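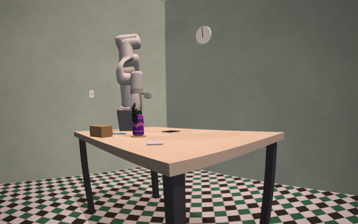
Wanted: People Who Don't Believe Our Robot Numbers

Posted in December by Phyllis Fairclough, Skirier Evaluation Group

Search this site
Type keyword and press enter
All postings Paid studies Closed

We are looking for 27 people to help us find out whether a simulated robot test tells you anything worth knowing about a real robot. I have my doubts, and I am the one running the study, so you should know that going in.

The short version of the problem. A robot arm learns to pick things up and put them somewhere: a purple can, say, that has to end up on a flat orange disc. Trying that out on a physical arm is slow. Somebody has to put the can back every time. So people build a copy of the table and the arm on a computer, run the test there, and report the score. Our own group did this last year with a set of programs we call Jukine. We ran 1,000 simulated attempts and the software marked 733 of them as successes.

That figure has since been in two slide decks and a grant application. I don't like it much. The software counts a success when the center of the object is within a set distance of the center of the target. It doesn't check whether the can was let go of. It doesn't care if the gripper shoved the can into place by accident, or if the arm went through a movement that would worry anyone standing next to it. A person watching the same attempt might well say no, that one doesn't count.

Or they might agree with the software nearly every time, in which case I will have to stop complaining at meetings.

What you would do

You sit at a screen and watch short clips of simulated attempts, each one played from start to finish. After every clip you answer two things: did the robot do what it was asked, and how sure are you. There is a box for comments, and we read the comments. You can replay a clip once. You can't pause it.

We have picked 485 clips out of the full 1,000. No one sees all of them. Your share is split over two sittings with a break in the middle of each, and the clips overlap between people so we can see where you disagree with each other as well as with the software. Some clips will show up twice for the same person. We won't tell you which.

The objects are plain - cans, boxes, flat slabs, discs. Lighting and table position change from clip to clip. It gets dull. People in our trial run said so and they were right.

Who we want

Adults who have never worked on robots. If you have trained one, sold one or written a paper about one, please sit this out. People who judge things for a living are very welcome: line inspectors, piano teachers, referees, anyone who grades papers. You need to be able to tell purple from orange and teal, and to read written English comfortably. Glasses are fine.

You don't need to like robots. I would take a room full of grumps over a room full of fans.

What you get

Payment is the same for everybody and doesn't depend on your answers or on how fast you work. If you stop after the first sitting you are paid for that sitting. Parking at the Abreu building is free after 4 p.m. Coffee is not good.

What we promise about the result

The analysis plan is written and locked, and Rosário Morais, who did not build Jukine, holds the answer key and will do the comparison. We publish it whichever way it comes out. It will say how often people and the software agree. It won't say whether the arm would do as well on a real table, and I would ask anyone quoting us to leave that claim alone. A second study with the physical arm is planned with Cekberg, but it has no money yet.

How to apply

Send a few lines to the study desk at Skirier with your job, the evenings you could come, and one thing you have been asked to judge and found hard. No resume. We answer everyone, though slowly.

Comments (4)

dellwood_t
Is this open to people who used to drive a forklift in an automated warehouse? I never touched the robots, just yelled at them.

Phyllis Fairclough
Yes, that's fine. Please apply.

marnie k.
So if the can is on the disc but the gripper still has hold of it, is that a success or not? Seems like you should tell people up front.

R. Morais
We left it out of the instructions on purpose. You get the same written task the robot got and decide from there. If people split on it, the split goes in the report.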